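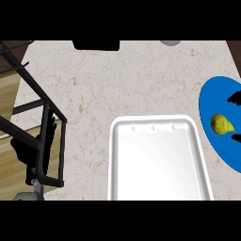
Have you ever taught somebody younger than you how to do something – tie a shoelace, maybe, or crack an egg without getting shell in the bowl? Then you already know a little about how people teach robots. You show them, they try, you show them again, and everybody needs a lot of patience!

Ultatora is a kit that lets your class or club teach a pair of robot arms to work in a kitchen. The kitchen lives inside a computer, so there is no real sink to fill and no real floor to mop. There is a countertop, a tray, a plate and some fruit, and all of it was drawn by a program. Grown-ups call this a simulation, a long word for a very careful kind of pretending.

What does a robot arm have to learn?

Let's take a pear. When you pick one up, you don't think about it much. Your eyes find it, your hand opens, your fingers go to each side of it, and up it comes. A robot arm has a gripper where you have a hand, and it needs to learn every bit of that. How wide should the gripper open? Which side of the plate should it come from? When should it stop squeezing? A pear is tricky, too, being fat at one end and skinny at the other (try picking one up with just two fingers and you'll feel it wobble).

In a pretend kitchen the arm can get it wrong all afternoon. If the pear rolls off the counter, you press the Start Over button and there it is again, back on its plate, without a single bruise.

How do you play?

Ultatora comes with two hand controllers, one for each arm, and a booklet of 42 kitchen jobs. The first 5 are easy ones, and you use just one arm. After that the jobs get harder, and you and a friend can each take an arm, which means a good deal of talking to each other – and probably some giggling. Every time you finish a job, the program saves the way you moved, and the robot practices by copying you.

Rhea Dalisay, who wrote the booklet, says that slow and smooth is best. "If you jiggle, the robot learns to jiggle," she told us.

Who is it for?

The box says ages 11 and up, though younger children can join in with a grown-up beside them. You will need a computer with two free USB ports, and somebody tall enough to reach the plug.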